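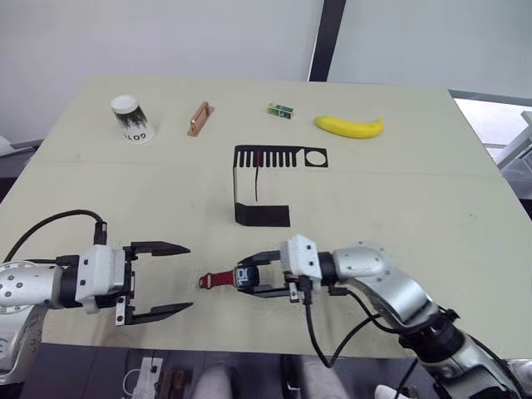 How do you teach a robot arm?

A robot arm doesn't know what a banana is, or a paper cup, or a watch. It has motors in its joints and a gripper on the end, and it goes where it is told. So somebody has to show it what to do.

One way is by hand. The teacher holds the arm and moves it through the job slowly: reach out, close the fingers, lift, put down. Sensors in the joints measure how far each one has bent, and a computer saves the numbers. Later the arm can play the same moves back.

The other way is by remote control. The teacher moves a set of handles, and the real arms copy. With 2 arms, you need 2 handles, one for each hand. Asmaa Soliman teaches robots this way at Lellwood. She says soft things are the hardest. A box keeps its shape when you pick it up, but a watch strap flops about.

Why not show it once and go home? If the watch is moved a little to the left, a robot that only copies will close its fingers on air. It needs to see the job done many times, with things in different spots. Asmaa may do one job up to 200 times before the computer starts learning from it. The computer compares what the camera saw with how the arms moved, and looks for patterns.

Try it yourself

You need a friend, a blindfold and a plastic cup. Clear the floor first. Your friend is the robot and wears the blindfold. Guide their hand to the cup and help them pick it up. Now put the cup somewhere else and use only words, such as "left", "down" and "close". Which way was quicker?

Words to know

Gripper: the part of a robot that holds things.
Joint: a place where the arm bends or turns, like your elbow.
Sensor: a part that measures something.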